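Keeping a cordless handset on an analog line after the office moves to VoIP

fennimor_k
We're moving a small office off copper in February. The new provider supplies a Closik gateway with two FXS ports. Desk phones are fine, but there is one cordless handset people like to carry between rooms and I'd prefer to keep its base on an analog port. The base currently plugs into the wall jack through a DSL filter. Is there anything to change beyond moving the plug? Plank floor throughout, interior walls are drywall, no lift, no alarm line.

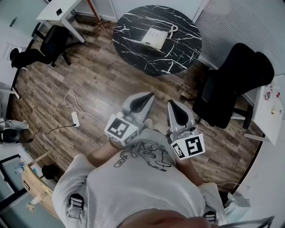

Office room, plank floor.

tarn88
Remove the DSL filter. It does nothing useful on an FXS port and some of them add enough capacitance to upset caller ID. Then check which regional profile the gateway is set to. The wrong impedance gives you echo on every call, and people blame the handset.

ostler_b
Disagree on the filter. I have left them in line on Flerside gateways for years with no caller ID trouble. Impedance is the real item. Set it to 600 ohm for US equipment and test with a call to a cell phone, not extension to extension.

tarn88
Flerside sends caller ID at a higher level than Closik does. On a Closik the margin is thinner. Pulling the filter costs nothing, so pull it.

fennimor_k
Filter is out. Caller ID was arriving before and still arrives, so no evidence either way. Echo is gone after changing the profile. Remaining problem: the handset drops audio for a second or two in the far room. It did this on copper as well, less often.

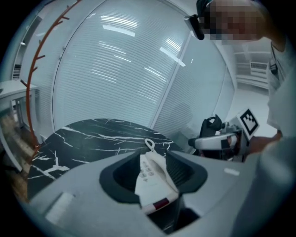 The base sits 18 inches from the Wi-Fi router on the same shelf. I assume that matters, but the label on the base says 1.9 GHz and the router is 2.4 and 5.

quillback
DECT at 1.9 won't collide with Wi-Fi, but a transmitter that close can still desensitize a cheap receiver. Move the base 16 feet or so down the hall on a longer phone cord and test again. Also check the gateway's jitter buffer. If the dropouts happen with a corded phone too, the radio is innocent.

ostler_b
Second the corded test. Do it first, before moving any furniture.

fennimor_k
Corded phone on port 2: no dropouts in an hour. Base moved to the hall: one dropout, far room only. Good enough for our use. Last question, batteries. Current pack is a Brosska NiMH that no longer holds through the afternoon. Caputo sells one rated 3,000 mAh in the same size.

tarn88
I would not believe that rating in AAA. Buy a plain 750 from someone who prints a date code.

quillback
Agreed on that much. Confirm the connector polarity before you plug it in, as Caputo has shipped both.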